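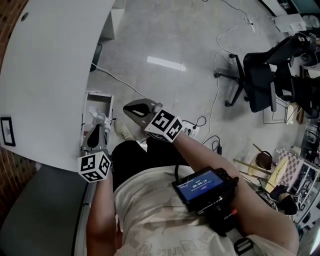 What Is a Jury, and What Does It Do?

When a person or a company is accused of breaking the law, someone has to decide if it really happened. In many courts, that job goes to a jury. A jury is a group of ordinary people who listen to a case and then decide on it together.

This page explains how a jury works when a company is on trial.

Can a company break the law?

Yes. A company is made up of people, but the law can treat it a bit like one person. It can own a building, sign an agreement and owe money. It can also be charged with a crime. "Charged" means the government has said in writing which law it thinks was broken.

A company can't go to prison. If it is found guilty, it usually has to pay a fine, and it may have to follow special rules for a while.

A story to think about

The town of Brerdale has a moving company called Nerkosa. Nerkosa has to pay tax on the money it earns. Tax is money that people and businesses pay so that the town, the state and the country can run schools, fix roads and pay firefighters.

One year, Nerkosa did 340 moving jobs. On its tax forms, it wrote down 30 fewer than that. The government says the company left those jobs out on purpose so it could pay less. Nerkosa says it was a mistake made while switching to a new computer program.

Both sides agree that the number was wrong. They disagree about why, and that matters a lot. Making a mistake on a form and cheating on a form are different things under the law.

Who is on the jury?

The court sends letters to people who live in the area. For the Nerkosa case, it might send 600 letters, because many people will be sick, away or too busy caring for someone. Those who come in answer questions from the judge and the lawyers. Someone who used to work at Nerkosa would probably be sent home. So would someone who has already made up their mind.

In the United States, a jury for a serious crime has 12 people. There are often a few extra jurors too, called alternates, who step in if somebody gets sick.

What happens in the courtroom?

The lawyer for the government is called the prosecutor. The prosecutor goes first and tries to show that the company is guilty. The lawyer for the company is the defense lawyer.

Both sides can call witnesses. A witness is a person who knows something about the case and promises to tell the truth. Both sides can also show evidence, such as letters, emails and bills. In our story, the jury might see a bill Nerkosa sent to a bakery called Costache, and another one sent to a shoe store called Parov. If those bills were paid but the jobs never made it onto the tax forms, the jury will want to know how that happened.

Jurors aren't allowed to look up the case online or talk about it at home. They have to use only what they hear and see in court.

What does the judge do?

The judge makes sure everyone follows the rules. The judge also explains the law to the jury - what each word means and what has to be proved. The jury decides the facts.

How does the jury decide?

When both sides have finished, the jurors go into a private room to talk. This can take an hour or it can take 3 weeks. They may ask to see a piece of evidence again.

To say "guilty," they must be sure beyond a reasonable doubt. That means there is no good, sensible reason left to think the company might be innocent. In a serious criminal case, all 12 have to agree. Their decision is called a verdict.

If they can't agree, it is called a hung jury. The government can then choose to hold another trial or drop the case.

Is that the end?

Not always. A company that is found guilty can ask a higher court to check the trial for errors. This is called an appeal. The higher court doesn't usually hear the witnesses again. It reads the records and decides if the rules were followed.

Words to know

Appeal - asking a higher court to look at a case
Evidence - things shown in court to help prove what happened
Fine - money paid as a punishment
Prosecutor - the lawyer for the government
Verdict - the decision of the jury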